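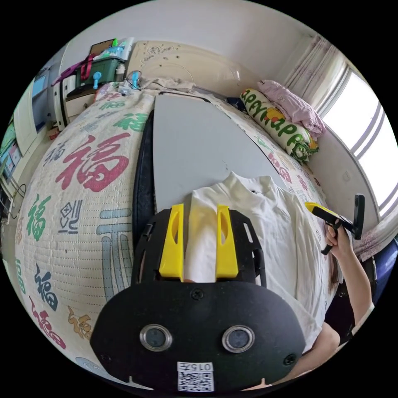 Koller Hand-Held Gripper Pair

The Koller pair lets staff who already handle garments record their own work for a folding or pressing robot. The operator holds one gripper in each hand and does the job at normal pace. Two flat yellow fingers with long slots take hold of the cloth, as with the white shirt on the grey ironing board, and two lenses sit side by side on the rear plate. Any board, bench or bed will do as a work surface — there is no need to build a cell.

Recording runs for up to 40 minutes on a charge. Sessions are reviewed in Eltora, our desktop software, where the operator can delete a take before anyone else sees it. 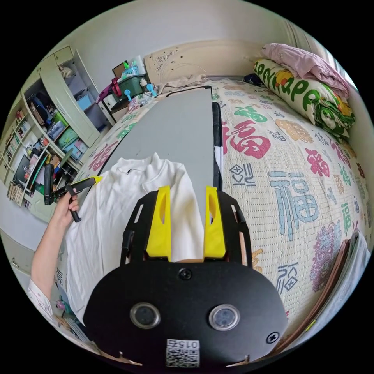

What changes for staff

At the Clurnier garment service, pressing staff have used the pair since March. Three people rotate through recording, and the time comes out of their normal shift. Haiyan Xu, who runs the pressing room, asked that recording never be counted toward piece targets, and we now write this into every site agreement.

“The first week my wrists were slow and my folds were ugly,” says Wenjie Du, a presser at the site.
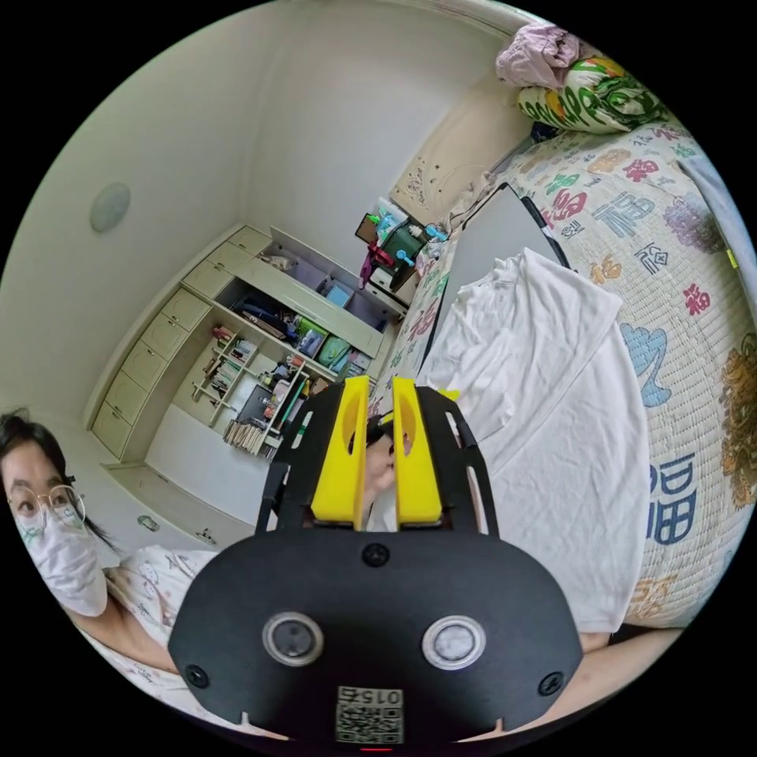 Collars and sleeves are still finished by hand there. The robot takes flat items and plain T-shirts, and the pressers set its queue, clear misfeeds and decide which garments it should not touch. Job titles and pay grades were revised to cover that work before the robot was switched on. Talk to your staff early about who will see the recordings and how long they are kept. The default in Eltora is three months and can be shortened.

Care and spares

Wipe the lenses with a dry cloth before each session.
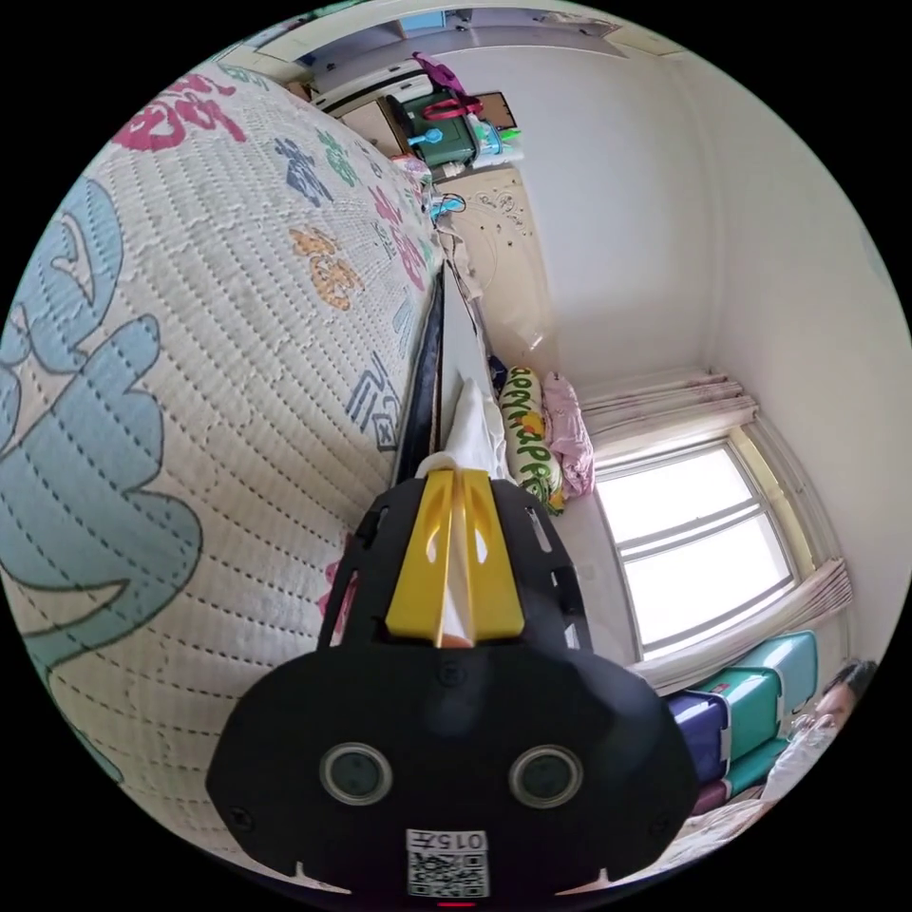 Fingers are a wear part and should be changed when the edges lose their grip on light cotton. They come as a set under part number 219 and are fitted with the driver in the case. Damaged frames should be returned to Plosari for repair.

Orders and trial bookings: Gaëtan Coste, Plosari
Staff training: Burgi Kofler, Plosari
Page updated 2025-10-01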